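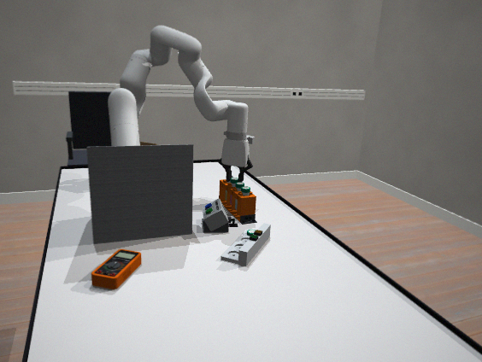 Open day inspection – robot demonstration, Jemeck training rooms, Pruvovville
Date: 2026-09-07
Checked by: Glenys Prendergast
Copy to: Traltedano site office

Marks used: OK / Not OK / Query. A query counts as Not OK until somebody answers it in writing.

1. Arm and gripper

1.1 Covers and joint seams on arm, looked over from the public side – OK

1.2 Gripper fingers undamaged – OK
Comment: The closing force is given as 90 newtons on one sheet and left blank on the other. I have gone with the blank.

1.3 Work piece stable under gripper – Query
Comment: Orange assembly with the green caps on top. I was told it "doesn't shift". Told by whom, and after how many runs? Agbenyega's leaflet claims 2000 cycles without a fault, with no mention of where or on what.

1.4 Full demonstration cycle watched by inspector – Not OK
Comment: Promised for the morning, then for after lunch. I signed for nothing I did not see move.

2. Controls

2.1 Control box within reach of operator – Query
Comment: The grey box with the sloping face sits right beside the orange assembly. Anyone going for a button puts a hand close to where the gripper works. Move it to the near end of the table, where there is room.

2.2 Buttons labelled – Not OK
Comment: Blue and green mean something to the person who set it up. Visitors and stand-in staff need words.

2.3 Emergency stop tested by inspector – Not OK
Comment: See 1.4. A stop test wants something to stop.

3. Table and surroundings

3.1 Loose items cleared from table – Not OK
Comment: Small parts in the grey tray can stay if they belong to the demonstration. The orange multimeter cannot. If testing is finished, put it away, and if it isn't finished I should like to know why the doors open tomorrow.

3.2 Panel fixed – Query
Comment: Dark grey upright panel in front of the arm's lower section. It hides the foot of the arm from anybody at the front, so I can't pass the mounting bolts from there either. It has been described to me as a guard. It covers one part of one side.

3.3 Visitor line marked on floor – Not OK
Comment: The plan says 1212 mm from the table edge. An oddly exact number for a line that hasn't been taped.

3.4 Chair behind table – Query
Comment: Black office chair at the far left end. Take it out before the public come in – people sit on chairs.

4. Paperwork

4.1 Risk assessment – Not OK
Comment: Dated last November and written for another room.

4.2 Group size – OK
Comment: 5 visitors at a time, one member of staff with them throughout.

Result: not passed for live running. Static display allowed once 3.1, 3.3 and 3.4 are done, with power off at the wall. Recheck on request, cycle to be run in front of me.

G. Prendergast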